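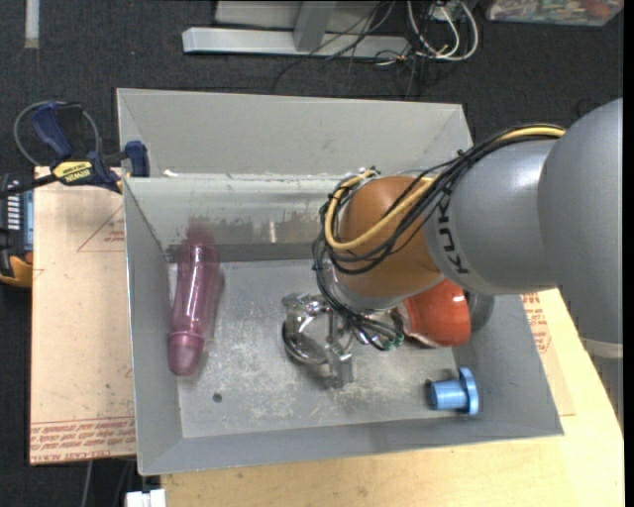
Open metal bins get scratched in patterns, and the patterns say something about how the bins are used. My project looked at where wear and dirt collect in a bin of this type, and whether the marks people complain about are damage or just residue that can be cleaned off. The floor has whitish scuffs and scratches across the middle and front, and there is a band of brownish-gray smudges running sideways near the lower part of the inner panel. I took those two kinds of marks as my starting point. I called them "scuffs" and "smudges" for the whole project, and I use the words the same way in this report.

Surface Marks in Open Metal Bins
Ayanda Swanepoel
Materials and Everyday Objects, project report
Skeltesberg Technical College

Background

The bins in the Kekana building hold a mix of things: bottles, boxes, small hardware, whatever a class needs that week. They are wiped out at the end of term. Before I started, the usual advice was to scrub until the floor looked even, and replace a bin if it didn't. I wanted to know if scrubbing did anything useful.

I could not find much written about this for a plain open bin. Most of what the library had was about painted surfaces or about rust. I ended up reading more about kitchen sinks than about bins, and that was a fair match, as a sink also has a flat floor that things get dragged over and walls that mostly get bumped.

What I wanted to find out

First, how much sliding does it take before a scuff is visible on a bare metal sheet? Second, can a scuff be removed with ordinary cleaning? Third, do smudges behave the same way as scuffs?

Materials

I used flat test plates of gray sheet steel left over from the metal shop, cut to the size of my hand and filed on the edges. For sliding I used an empty plastic bottle, a cardboard box with a bag of sand in it, and a steel bracket with one square corner. The bag of sand weighed 80 grams.

For cleaning I had two products. One was Prenonine, the spray cleaner kept in the supply closet. The other was warm water with dish soap. I applied both with a Rurnel pad, the soft white kind, and changed the pad for each plate.

I also had one sheet of 3000 grit paper, used at the end on a single plate.

Method

Each plate was clamped to a bench and the object was pulled across it by hand along a wooden guide. One pull was one pass from left to right. I lifted the object for the return so that every mark came from the same direction. I looked at the plate under the bench lamp after each set of pulls, first from above and then from the side.

Counting was done with a hand clicker. I lost count once with the cardboard box and had to start over on a clean plate.

For smudges I made my own, using a mix of machine oil, dust from under the bench and a little water. I rubbed it on with a gloved finger and left it overnight before cleaning.

Results: scuffs

The steel bracket marked the plate right away. There was a thin bright line after the first pull, and after that the lines joined into a pale patch. I stopped early since there was nothing more to learn from it.

The cardboard box took much longer. The first mark I could see from directly above came at pull 1366. There was a dull area before that, but I could only see it from the side, and I did not count it. When I opened the box afterward there was a little sand outside the bag, which may have worked its way through the bottom seam. If grit got under the box, the number is too low for cardboard alone.

The bottle never made a mark I could see. I stopped at 3000 pulls. My arm was tired and I had used most of a weekend. The bottle itself had gone cloudy on the side that touched the plate, so there was wear, but it was on the plastic.

Results: cleaning

Neither Prenonine nor soap and water removed any scuff. Wiping made the scuffs harder to see while the plate was wet, and they came back as it dried. I think this is where the scrubbing habit comes from — a bin that has just been washed looks better for a few minutes.

Smudges were different. Both products took them off. Prenonine needed one wipe and the soap needed several, with a faint ring left at the edges on one plate. I cleaned the ring off with more soap.

The 3000 grit paper took the edge off a light scuff from the box but did nothing to the bracket lines. It also left the sanded area shinier than the rest of the plate, and to me that looked worse than the scuff did.

Comparing with a real bin

My plates were flat, and a bin is not. It has seams, corners and sometimes openings. The one at the top of this report has a small round dark hole in the floor near the front left, and a small white fragment sitting on the seam at the upper left where the back wall meets the inner panel. I had nothing like either on my plates. A pad slides straight over a seam, so I would use a soft brush there.

The worn area also made me change my mind about one thing. I had planned to test wall panels as heavily as floors, and I dropped that. With scuffs over so much of the floor, I thought the time was better spent on sliding.

Problems

Pulling by hand was not even. I pressed harder when I was fresh and lighter later on, and I did not measure the force. I also used only one type of metal. The finish on the plates was a little brighter than on the bins in Kekana, so a scuff might show up sooner or later there than it did for me.

The smudge mix was a guess. I don't know what the smudges on any particular bin are made of, and one that has been baked on or is partly stain could behave in another way.

Suggestions for the building

Wipe smudges with soap and water first, and keep the Prenonine for what is left. Don't scrub scuffs. Go over the seams with a brush before wiping. Put parts with sharp corners in a tray or on a mat, and leave bottles and boxes as they are.

If I had another term I would test a rubber mat on the floor of a bin, and I would borrow a spring scale for the pulling. I left the plates in the drawer under the bench lamp, labeled on the back with the object and the number of pulls, for anyone who wants to keep going in August.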